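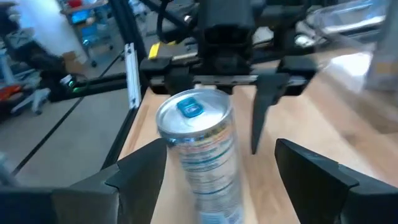
If your gripper has started crushing things it used to pick up just fine, check the grip force offset before you touch anything else. I lost most of an evening to this in November, so let me save you the trouble. Mine was the right hand on our two-arm cell, and what gave it away was drink cans. A tall, slim can standing between the open fingers is a great test piece because the wall is so thin. It shows every bit of extra squeeze, and a chunky plastic tub will happily hide the same fault for weeks. Ours hid it for 3 weeks, as far as I can tell from the logs.

What I was seeing: the fingers closed, touched the can, and kept going. No fault code, no warning light, just a crunch and a sticky table. The controller swore it was holding at 8 newtons the whole time.

Before you start

Hit the stop, lock out the arm power, and wait for the drives to drop. Do both arms, even if only one is acting up. Mounir Abou Zeid got his knuckles pinched on our cell when the "good" arm went back to its home pose while he was leaning over the other one. He was fine, but he said some words!

You'll need a hex key set, a cheap load cell or a kitchen scale you don't love, and a few empty cans. Please use empties. I didn't, the first time.

Step 1: Look at the finger mounts

Wiggle each fingertip by hand. You want no play at all. If one side moves, tighten the mount screws a little at a time, going back and forth between them. A loose finger lets the other one do all the pushing, and then no setting in the world will fix it.

Step 2: Check the cable

Follow the gripper cable from the connector back to the first clamp. Feel for flat spots or a place where it gets tugged when the wrist turns. Ours had been rubbed nearly through, and the force signal was dropping out for a split second during the close. The controller read that as "no contact yet" and kept closing. I swapped the cable and gave the new one a bit more slack.

Step 3: Zero the force reading

Power back up with the fingers open and nothing between them, keep your hands out, and run the zero routine. Write down the old offset first! Iulian Rusu asked me for ours later and I had already wiped it.

Step 4: Test slow

Set the closing speed to 20 percent and close on the load cell. Compare it with what the controller says. If they agree, try an empty can, then bring the speed up in small steps - and stop as soon as you see a dent.

We ran some 800 closes afterward without a crushed can. I've also added a hard limit on finger travel, so if the signal drops again the gripper stops short and throws a fault. Soudabeh Golestani wants the same limit on the left arm, and that's next on my list.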